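Lirkis Two-Arm Station
Operator Guide, Revision 3, December 2022

Section 6. Recording Demonstrations

6.1 Purpose of this section

This section sets out how an operator records demonstrations at the Lirkis station for use in training a handling policy. It assumes that the station has been installed and calibrated according to Section 4, and that the operator has completed the supervised practice period in Section 5.

A demonstration is one complete performance of one task, from the start pose to the end pose, guided by a trained operator. The standard set for a single task is 400 accepted demonstrations. Rejected recordings do not count toward this total, but they must be kept and labeled as described in 6.6.

6.2 Before the session

1. Switch on the station controller and wait for the status light to turn steady green.
2. Open the Juka recorder on the operator console and sign in with your own operator code. Do not record under another person's code.
3. Select the task card for the session. The card gives the task sentence, the object list and the permitted starting layouts.
4. Check that the backdrop hangs straight and covers the full width behind the table.
5. Wipe the tabletop with a dry cloth. Do not use spray cleaner while the arms are powered.
6. Move both arms to the start pose using the console command. Keep hands and sleeves out of the work area until the command has finished.

CAUTION: Both arms can move as soon as the guide handles are engaged. Confirm that the emergency stop is within reach of the operator before continuing.

6.3 Laying out the objects

1. Place the target object in the central zone, where both grippers can reach it. For the red pan task, set the pan across the table with the handle toward the right arm.
2. Place the background objects as the task card directs. These may include bowls, blocks, containers and the drawer box.
3. Check the view from the workspace camera on the console. Part of the target object may be hidden by another object, but the grasp area must be visible.
4. Press Save Layout. The recorder stores a still view of the table with the session record.

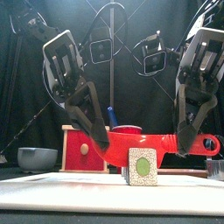 Background objects are part of the task. A policy trained on a bare table often performs poorly on a crowded one, and the layouts on the task card have been chosen to give a useful spread. Operators should not tidy the table between demonstrations or remove an object that makes the task less convenient. If an object prevents safe movement of either arm, stop the session and report the layout number to the site supervisor.

Change the layout after every 20 accepted demonstrations. Small differences in position are expected within a layout, and it is not necessary to return each object to an exact mark.

6.4 Recording a demonstration

1. Engage both guide handles. The console displays Ready when the two arms are following.
2. Press the left pedal once to begin recording. Hold still until the tone sounds.
3. Bring both grippers down toward the target object at a steady speed.
4. Close the right gripper on the handle. For objects without a handle, follow the grasp point shown on the task card.
5. Bring the left gripper into position at the wide end of the object. Its fingers may remain open if the task card calls for support only.
6. Carry out the task sentence in one continuous motion.
7. Release the object, raise both grippers clear of it and return to the end pose.
8. Press the left pedal again to stop recording.

Note: A short pause to judge a grasp is acceptable. A pause longer than 3 seconds will be marked by the recorder, and the demonstration must then be reviewed before it can be accepted.

Note: If the first grasp misses, the operator may correct it once and continue. Corrected grasps are useful to the learning system and should be given the label Recovered.

CAUTION: Do not press the fingers against the tabletop. Contact with the board can bend the fingers and will affect the calibration of the wrist. If contact occurs, end the recording and carry out the finger check in Section 4.

6.5 Working close to other objects

Many task cards place blocks or containers near the target object. The operator should approach from above wherever possible and keep the fingers close to vertical until they have passed the tops of the neighboring objects. The arm that is not gripping should be held near the work but clear of the other arm's path.

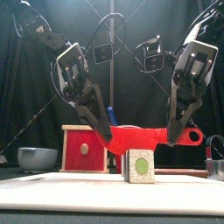
Light contact with a background object does not make a demonstration invalid. If an object is moved but remains upright, complete the task and apply the label Touched. If an object falls over or leaves the table, stop the recording and apply the label Disturbed – the layout must then be restored before the next attempt.

Cable movement should be watched during wide turns of the wrist. If a cable tightens or catches, release the guide handles at once. The arms will hold their position until the handles are engaged again.

6.6 Reviewing and labeling

1. After each recording, play back the workspace view at normal speed.
2. Choose Accept or Reject. A demonstration may be accepted only if the task sentence was fully carried out.
3. Add any labels that apply: Recovered, Touched or Disturbed. A recording labeled Disturbed must be rejected.
4. For a rejected recording, select a reason from the list. Use Other only with a written comment.
5. Press Submit. The entry can no longer be changed at the console after this step.

Rejected recordings are sent to a separate folder on the Hoekstra storage unit. They are used in checking the automatic scoring tool and must not be deleted by the operator.

6.7 Breaks and session limits

An operator may record no more than 100 demonstrations in one session, counting both accepted and rejected recordings. Tired operators tend to move faster and shorten the approach, and this shows in the finished set. Sessions may be divided between two operators, provided that each signs in separately.

6.8 Ending the session

1. Return both arms to the rest pose and disengage the guide handles.
2. Confirm that the recorder shows no files waiting for transfer.
3. Return loose objects to the storage bin marked with the task number.
4. Sign out of the recorder and switch off the controller.

Replacement fingers, pads and pedal switches are listed in the Lastis parts catalog. Parts from other suppliers must not be fitted without written approval. For faults during transfer, see Section 8.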